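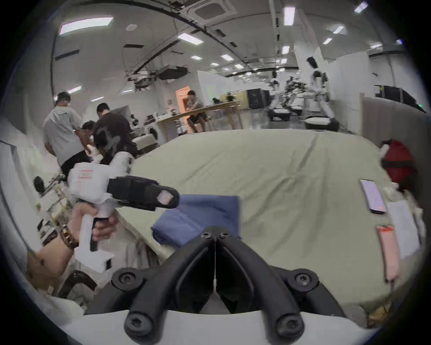

Home Shop Folding Notes FAQ Contact

We use cookies to remember your basket and count visits. OK / Manage choices

Questions I get about folding (and my answers)

I've been writing about laundry from my little place in Bultstead for a good while now, and the same questions keep landing in my inbox, so here they all are in one spot. Updated Dec 16, 2022.

Do I need a proper folding table?
Nope! I fold on the bed most days. Any big flat surface at hip height will do, and a padded one is kinder on your wrists than a hard countertop. Pull the cover reasonably smooth first. A few soft wrinkles won't hurt anything, but a big ridge right under your cloth will throw your corners off every time.

What color cover should I use?
Plain, and different from whatever you're folding. I love a pale green under blue things — the edges show up so clearly that you can line them up without squinting.

How do you get a neat rectangle?
Long edges together, smooth it with the flat of your hand, then short edges together, and again if the cloth is big enough. Go slowly on the first fold (I still rush it when I'm tired, and then I grumble and start over). If the first one is crooked, shake it out. You can't rescue it later, believe me, I've tried.

My denim won't stay folded. Help?
Thick cloth springs back. Fold it one time fewer than you want to, press down along the crease and leave it under something heavy while you do the rest of the pile.

Where do I put my phone and all my other stuff?
Off to one side, please, and always the same side! Phones, mail, your bag, it all creeps toward the middle if you let it. I once folded an electric bill into a pillowcase and found it in March.

Should I take my bracelets off?
For knits and anything loosely woven, yes, beads can snag. For sturdy cotton I usually forget and it's been fine so far.

How long should a basket take?
My last one was 83 pieces, socks included, and I was done in 18 minutes with the radio on. My first timed attempt was a whole lot worse, so don't fret over it.

Do you sell the covers?
I do! The Ollmont cover comes in one size for now, and I ship from Vodstead in small batches of 100. If it says sold out, sign up for the newsletter and I'll email you when the next batch is ready.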